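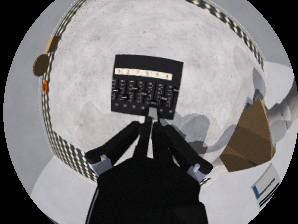 Vernacular buildings

Cob is a walling material made from clay-rich subsoil, straw and water, laid in successive layers without shuttering. In Britain it is most closely associated with Devon, although related traditions occur in Dorset, Buckinghamshire and parts of Wales.

The mixture was traditionally trodden by men or cattle, then lifted with a fork on to a stone plinth. Each layer, known as a lift, was left to dry before the next was added, and the sides were pared back with a flat spade. A house of two storeys might take more than 2 seasons to complete. Work generally stopped by November, as frost damages fresh cob.

Walls depend on a sound plinth and a wide roof overhang — thatch in most early examples. Many were limewashed. Cement render, widely applied in the twentieth century, traps moisture and has led to the collapse of some otherwise stable walls.

The parish survey of Farnenine, compiled by Marcus Blackwood, records 99 cob structures, among them barns, garden walls and 3 farmhouses. Oľga Charvát later revised the dating of the farmhouse at Juten, placing its rear range in the early seventeenth century. The front range is of stone and was refaced in brick at an unknown date.

See also: Clom; Rammed earth; Wychert

Last revised 8 January 2025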